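Kids' Corner > How Stuff Works > Why Does My Computer Get Warm?

Put your hand near the back of a computer that's been running a while. Feel that warm air? I used to think mine was about to catch fire!

It's only electricity doing its job. When electricity squeezes through tiny parts, some of it turns into heat, a bit like how your hands warm up when you rub them together. The busiest part is a chip called the processor, and it does billions of little sums every second.
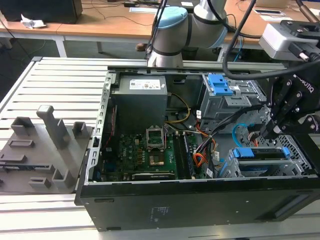
So how does all that heat get out? Most computers use a lump of metal with thin fins — it's called a heat sink — and a fan that blows air across it. The metal soaks up the warmth and the air carries it off.

My friend Peiyu let dust pile up in hers until the fan roared like a hair dryer. Ask a grown-up to help you check yours, and unplug it first!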